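Drucken | Per E-Mail versenden

Automatisierung im Betrieb, Einheit 4: Sortieren und Vereinzeln
Skript zur Veranstaltung, Dozent: Octavian Crăciun
Stand: 5. Mai 2025

4.1 Ausgangslage

Bei Kastimo laufen Retouren aus dem Versandhandel gemischt ein. Bis Januar wurde jedes Teil von Hand sortiert, 1000 Teile je Schicht. Seither führen die Beschäftigten am Platz Ondeo einen Handgreifer und machen die Griffe vor, aus denen die Anlage lernt. Schwierig sind vor allem weiche Artikel: Plüsch gibt zwischen den Fingern nach, eine Kleberolle nicht.
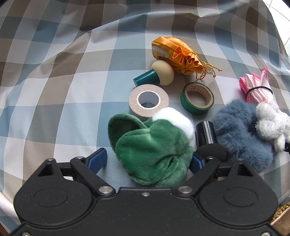
4.2 Was sich für die Beschäftigten ändert

- Gezählt werden brauchbare Griffe, keine sortierten Teile. Der Akkordzuschlag entfällt, dafür gilt ein fester Stundensatz.
- Nach 20 Minuten Greiferarbeit wird der Platz gewechselt (Belastung von Handgelenk und Daumen).
- Fehlgriffe werden gemeldet und nicht gelöscht.
- Die Einarbeitung übernimmt die Schichtleitung. Im Werk Nistor ist dieser Punkt noch offen.

4.3 Aufgabe bis zur nächsten Sitzung

Lesen Sie die Betriebsvereinbarung (Ablage Jemport, Dokument 1817). Wer entscheidet, wann ein Griff als brauchbar gilt? Eine Seite genügt.

2 Kommentare | 4-mal geteilt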